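**Handout 4: Reading a Big Empty-Looking Slab**

Bring a pencil and shoes you don't mind. Tracey Sugden takes the Gimside group, I take everybody else. Before we go out, look at how the paving at Werbridge is divided up, and try to have an opinion about it.
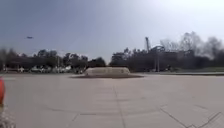
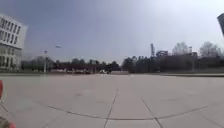

Slabs, seams and a lot of sky.
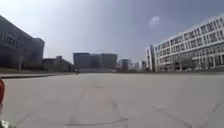
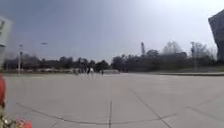

A joint is a crack that somebody planned. Concrete shrinks as it cures, and it will split somewhere whether you invite it to or not — so the designer draws the line first and hopes the slab agrees.

Terms for the field sheet:

- **Contraction joint:** a groove that tells the slab where to break
- **Expansion joint:** a full gap with filler, so neighbors can swell in August without shoving
- **Wandering crack:** the slab's own suggestion

Curved joints look lovely on a plan. Where one meets a straight joint at a sharp angle you get a thin wedge, and thin wedges like to snap. Safta Zamfir's notes on the Allach forecourt cover this at length (119 pages, of which you need 5).

Sketches are due before the Katsaros reading. Label your joints. "Line" is not a label.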